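Ticket 2883
Subject: Outreach visits missing from Khaemba register after sync
Opened by: Yevdokiia Pylypenko
Opened: Feb 17, 2018
Assigned to: Taras Stelmakh
Product: Asard (field client and office register)
Site: Khaemba outreach clinic, hosted from the Watevdale office
Priority: Medium, raised to High
Status: Closed

Yevdokiia Pylypenko
Visits entered on the tablets during evening outreach do not all appear in the office register the next morning. The tablet shows a green tick next to each visit and the outbox is empty. The office register shows the patient, the previous visits and the follow-up plan, but not the latest visit. No error is shown on either side.

It affects around 16 visits that we know of. All are repeat patients. First-time registrations come through complete, including consent and language. We noticed because the nurse who does blood pressure follow-up printed her list and several people she had seen the night before were still down as overdue.

Steps already tried:
Signed out and back in on the tablet. No change.
Pressed Sync now on mobile data and again on the office wireless. Both report success.
Searched the register by patient number, surname and date of birth. Visit not found.
Checked the bin in the register. Empty.

We have not cleared the local data on any tablet and will not do so until told. 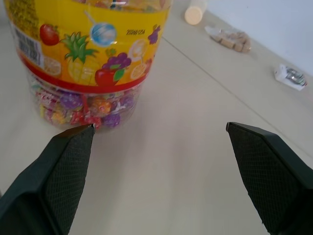
Table at Khaemba, sweet jar.

Taras Stelmakh
Thank you, please do keep the local data as it is. The tablets hold the only full copy until we know where the visits are going.

Please send the following:
Client version, from Settings, About.
The time shown on the tablet and the time zone setting under it.
One patient number where the visit is missing. Number only, no name or notes in the ticket.
Whether the affected patients had also been opened on an office computer the same day.

The last point matters most. A repeat patient record is merged on arrival and a new one is simply added, so if only repeat patients are affected the fault is probably in the merge.

Yevdokiia Pylypenko
Client version is the current one on both tablets. Patient number sent by secure form. Yes, the office opens the whole follow-up list every afternoon to add the phone call result, so every repeat patient would have been opened that day.

Time on the tablets looks wrong. They are two hours behind the wall clock. The time zone is set to manual. I have not changed it.

Taras Stelmakh
That fits. I have pulled the Brultier gateway log for the patient number you sent. The visit arrived and was accepted. It was then compared with the office copy of the record, and the office copy had the later timestamp, so the gateway kept the office copy and moved the incoming one to the conflict store. The tablet was told the upload had succeeded, and strictly speaking it had.

The visits are therefore not lost. They are in the conflict store on the gateway, which the register search does not cover.

Please set the time zone on both tablets to automatic, confirm the clock matches, and enter a test visit against the training patient. Do not use a real record. Until this is confirmed, keep a paper line for each repeat patient with number, reading and any change of medicine.

Jaqueline Cortés
Adding from the coordination side. Please can the priority go up. The overdue list is used to decide who gets a call from the partner surgery, and two patients were told to come back in for readings they had already had. No harm done, but one of them lost a morning's work over it. Medicine changes from those evenings also need checking by hand against the prescribing book before the list is used again.

Taras Stelmakh
Raised to High. I have paused the automatic overdue list for Khaemba. The office can still print the full register.

Yevdokiia Pylypenko
Time zone set to automatic on both tablets. Clock now matches. Test visit entered against the training patient after the office had opened the same record. It appeared in the register after the next sync. Repeated on the second tablet, same result.

Paper lines started. Prescribing book check is under way.
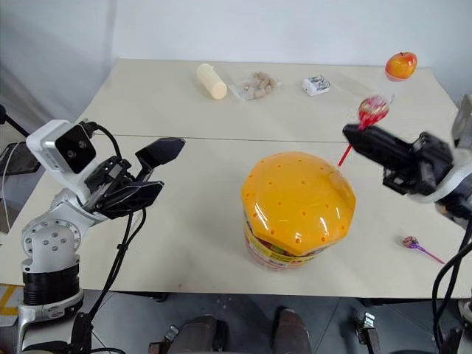
Mahlet Endale
Can I ask that the conflict store is not just replayed in one go? We did that at another site and it put old phone numbers back over the corrected ones. The visits came back but we spent days ringing dead numbers. Restoring only the visit entries, and leaving the contact details as the office has them, would be much safer.

Taras Stelmakh
Agreed. Contact details, address and next of kin will stay as they are in the office register. Only the visit entries will be restored, with the original author and a corrected time. Bohdan Hutsuliak will run it on a copy first and send a list of patient numbers to Yevdokiia to compare with the tablets.

Bohdan Hutsuliak
Run on the copy. List sent by secure form. One entry has a reading but no author, because the tablet had been signed out part way through the visit. I have left it out. It needs to be entered by hand by whoever saw the patient.

Yevdokiia Pylypenko
List compared with both tablets and matches. The entry with no author has been traced through the paper rota and typed in. Please go ahead on the live register.

Bohdan Hutsuliak
Done on live. Overdue list switched back on. Please print it and check it against the prescribing book before anyone is called.

Yevdokiia Pylypenko
Printed and checked. The patients in question are off the overdue list. One medicine change had been copied into the book with the wrong strength - unrelated to the sync, corrected and reported separately.

Taras Stelmakh
Closing notes.

Cause: tablet clocks set by hand and running behind, so that office edits made earlier in the day were treated as newer than the evening visits.
Fix: automatic time zone on both tablets, visit entries restored from the conflict store.
Still open: the client shows a green tick when a record goes to the conflict store. Passed to the Asard developers as a change request, expected in the April release. Until then the Watevdale office should open the conflict page on the gateway each morning before printing any list. Access has been given to Yevdokiia and Jaqueline.

Ticket closed. Reply to this message to reopen it.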